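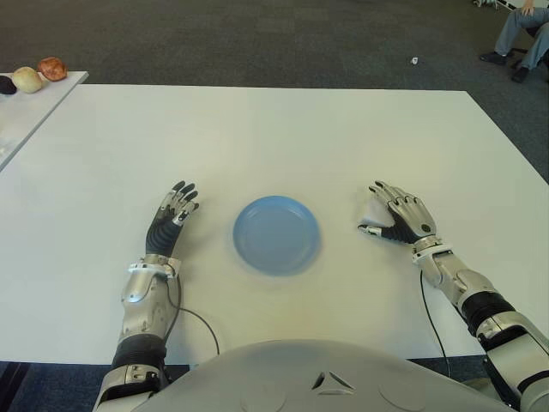 Grinding sapphire the slow way

Brahim Fawzy has sand in his turn-ups when he opens the door. Not sand, he says. Grit. Boron carbide, gets everywhere, his wife has given up.

He cuts sapphire. Has done for 17 years, the last few in a unit at the back of the Flutton estate, between a tyre place and a man who mends church organs. Mostly lab-grown stuff these days - windows for instruments, watch glasses, the odd bearing. He still does gemstones when someone asks nicely.

I came to ask how you get from a lump of grown crystal to something you can see through. We got there in the end. First there was tea.

"People hear sapphire and they think blue," he says. "Pure sapphire's got no colour at all. It's aluminium and oxygen, that's your lot. The blue is a bit of iron and titanium that got in. Bit of chromium instead and you're calling it ruby and charging more."

So a ruby is a dirty sapphire?

"Don't put that in." Then, a minute later: "No, put it in. It's true."

The lumps come in as boules, a fat cylinder with a rounded end, grown from a melt or built up under a flame. The flame method is the old one, over a century old and still going. You drop fine powder through a very hot flame and it melts and lands on a little stalk, and the crystal builds up. Cheap, quick, fine for watch glass. Fawzy buys most of his from Rimberg, a grower he has used since he started, and he is picky.

"I send back one in every 15. Bubbles. Stress. You can't see stress, so you put it between two polarising sheets and there it is, all the colours, like petrol on a puddle. Saw into that and it'll go off like a dropped cup."

Has it?

"August before last. Big one. I'd been at it all day and I was tired and I hadn't checked." He holds up a thumb. Small white scar. Moves on.

Cutting is done with diamond, since nothing else in the shop will do it. Sapphire is a nine on the Mohs scale, diamond is a ten, and I said that sounded close. Wrong thing to say. He got a pencil out.

"It's just an order. It's who scratches who. Somebody wrote them down one to ten and the gaps are all different sizes. Nine to ten is a massive gap. Miles. Everything under nine fits in less room than that."

Next, orientation. This was the part I knew nothing about. A crystal isnt the same in every direction, so before he makes a cut he has to find out which way it's facing. Cut it one way and it grinds nicely. Turn it and the same wheel takes twice as long, and the finished window may split a beam of light into two. For a watch, who cares. For an instrument the customer cares a great deal.

He learned this from Kazimír Ondrejka, whose name comes up every few minutes. Ondrejka ran the cutting room at Vondráček, where Fawzy went at twenty-two with no Czech and, he says, no manners. Ondrejka is retired now and still rings on Sundays. I rang him too, the evening after.

"Brahim was too fast," Ondrejka told me. "Everybody young is too fast. The stone takes the time it takes. I made him polish one piece for three weeks and then I made him do it again."

Was there something wrong with it?

"A scratch. Very small. He could not see it. Then after three weeks more he could see it, so."

Fawzy remembers it as four weeks. He also says there was no scratch.

Back to the bench. After sawing you lap, which is grinding flat on a cast iron plate with loose grit, coarse then finer then finer again. Wash everything in between. Wash your hands, wash the bench, change your apron. One coarse grain carried over into the fine stage and you are back at the begining. Then polishing, which for sapphire is often done with colloidal silica, a milky liquid with tiny particles in it. Silica is softer than sapphire. I asked how a soft thing polishes a hard one.

"It's half chemistry. The surface reacts, you get a very thin soft skin, the silica takes the skin off, you get another skin. So it's slow but you don't leave scratches."

How slow?

"Slow. Put the radio on."

The current job is a run of windows for a machine called the Clirnura, a sort of furnace monitor - the window sits in the wall and a sensor looks through it. Sapphire stays solid to just over 2000 degrees so it suits the work, and these ones only see 1000. The order is for 1204 pieces. Odd number. He asked, they wouldn't say, he has stopped asking.

Does he worry about the machines taking over? There are automatic polishers now, good ones. Shrug.

"I've got one. It's good at the boring bit. I still have to look at every piece. You tilt it under the lamp and you look." He tilts a disc to show me. I see nothing, a clear disc. He puts it in the reject tray.

And natural stones? He cuts a few a year, usually someone's grandmother's. Charges less than he should. He likes the flaws in them, the fine needles of rutile that make some stones look silky, or give you a star if they're cut as a dome with the base facing the right way. A grown crystal has none of that unless it's put in on purpose.

"I wouldn't say better. They're the same stuff. One took a few days and one took millions of years, and the wheel can't tell."

Can he?

"With a loupe, yeah. Curved lines in the flame ones. The natural ones grow in straight lines, angles." He's already looking at the clock. Courier at four, two trays still to pack.

Fawzy's workshop is open to visitors on Sat 31 May, mornings only. Wear old shoes.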